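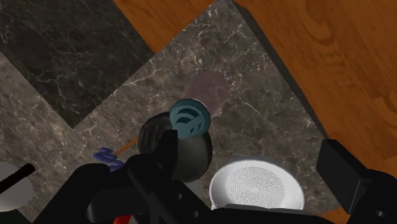
Want to spend your spring teaching a robot arm to tidy a kitchen?

Hi! I'm Sebastião Bezerra and I run the Silola student team at Fellholm with my co-lead, Benedito Queiroz. We need new people before the Duturthorpe contest in March, and I'd love it if one of them was you.

Our project is a kitchen. It lives in a simulator, so you can't burn anything (I have tried), and the job is to get a robot arm picking things up off the counter and putting them where they belong. Bowls, pans, bread, brushes, the usual mess. I spent most of last fall on pan handles and I still lose sleep over them!

We're looking for a couple of coders who know some Python, plus someone who likes building 3D rooms and objects. We also want people with no experience at all to drive the arm by remote and record practice runs. We have 1116 runs saved and we want 500 more before the contest, so yes, you will be busy.
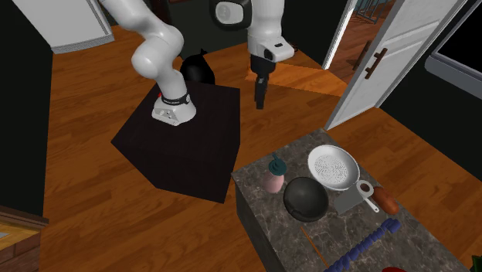 Do I need my own robot or a fancy computer?

You can do all of it on the lab machines in room 77, and if you'd like to work from home, any laptop that can handle a video call will connect to them just fine.

We meet at 4:30 in the afternoon, twice a week, and people usually hang around until Benedito gets hungry. Driver slots are an hour long and you pick your own times. It's unpaid, I'm afraid, but you can take it for project credit (the course code is 2905, ask your advisor first) and the team covers the bus and the contest fee.

To sign up, drop a note in the Silola box outside the lab or come find me at the Brito café, where I'm generally at the back table with too many tabs open. Tell me your name, your year and which job sounds fun. No résumé, please! If you've built something, even something silly that only half worked, bring it along, I want to see it.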